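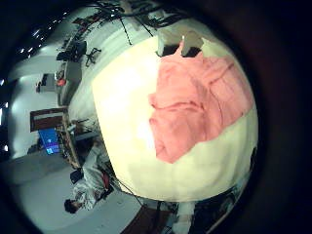
*A pink cloth on the cream work surface, seen from the wrist camera of the Flerkard arm at the Geltaver workshop.*

**Shared workshop to open its home-built towel-folding arm to members and visitors**

**Skustlow, March 2, 2019.** Geltaver, the members' workshop in Skustlow, will let its own members and the public use a robot arm built on the premises. The arm is called Flerkard. It picks up small household cloths, lays them out and folds them in half. Bookings open today.

Flerkard was built by workshop members in their spare time, starting last August. None of them builds robots for a living. The group worked in the evenings with the workshop's own tools, and two of the joints were first made on a kitchen table at a member's home before being brought in and fitted.

**What the arm does**

The arm has a two-fingered hand and a small camera at the wrist. The camera has a very wide lens, so it takes in a good part of the room as well as the work. The picture with this release comes from that camera. The pale shapes over the top of the cloth look like the tips of the hand, and the cables hang behind them.

Members chose cloth as the first job for the arm on purpose. A block of wood keeps its shape when it is picked up, but a towel does not, and it seldom lands the same way twice. The arm has to find an edge or a corner before it can do anything useful. In the last set of trials before this announcement the group ran 197 attempts at a single fold, using face cloths and hand towels. Of these, 109 ended with a fold that the group was willing to call tidy. The rest were marked as failed, including those where the cloth was folded but lay crooked.

The most common fault was picking up two layers at once. The second was glare. A glossy surface under the ceiling lights can leave a bright patch in the camera picture, and the software sometimes takes the edge of that patch for the edge of the cloth. The group has tried turning off the nearest lights, which helps the arm but makes it hard for anyone else to work. A matt cover is to be tested next.

**How it was built**

The upper arm and base are cut from metal stock bought in for the job. The covers and finger pads were made in the workshop. The motors are second-hand and were tested one by one before use, and several were sent back.

The wiring took longer than any other part of the build. It has been redone twice and will be redone again. At present the cables are left loose so that they can be reached easily while parts are still being changed. A proper cable guide has been drawn up but not yet made.

The software runs on an ordinary desktop computer. Members wrote the part that moves the arm and adapted freely available code for the part that looks for the cloth. Each attempt is saved with its camera pictures, so that a failed fold can be looked at later by someone who was not there.

Materials were paid for out of the workshop's project fund, with a grant from Lavoie, a local supplier of fixings and hand tools. Lavoie also gave the group the use of a pillar drill for the length of the build.

**Using the arm**

Geltaver members may book Flerkard in sessions of 50 minutes. A short safety talk must be taken first. It covers the stop button, where to stand, and what to do if a cable catches. Long hair must be tied back and loose sleeves rolled up or fastened.

Visitors who are not members may watch any session and may try the arm with a member present. Children are welcome with an adult. Visitors may bring their own cloths, provided they are clean and have no zips, buttons or beads. Fleece is best left at home for now, as it sticks to the finger pads.

There is no charge for watching. Members pay the usual bench fee.

**Plans and drawings**

The drawings, parts list and software will be given out free to anyone who wants to build a similar arm at home or in another workshop. The parts list includes the items that were bought and then not used, with a note on each. A printed build guide is also in preparation. The first run will be 100 copies, to be had from the workshop desk at the cost of printing.

The guide assumes that the reader can solder, drill metal accurately and follow a wiring diagram. It does not assume any knowledge of programming beyond starting a program and changing settings in a text file.

**Next steps**

The group intends to move on to larger towels and then to T-shirts. A second arm has been discussed, as full-size towels are hard to manage with one hand. No date has been set for this work.

**About Geltaver**

Geltaver is a shared workshop run by its members. It has benches for wood, metal and electronics, along with storage for work in progress. New members are taken on throughout the year. Tours can be arranged at the workshop desk.

**Press enquiries**

Please contact the press desk at Geltaver, Skustlow. Further pictures from the wrist camera are available on request.

ENDS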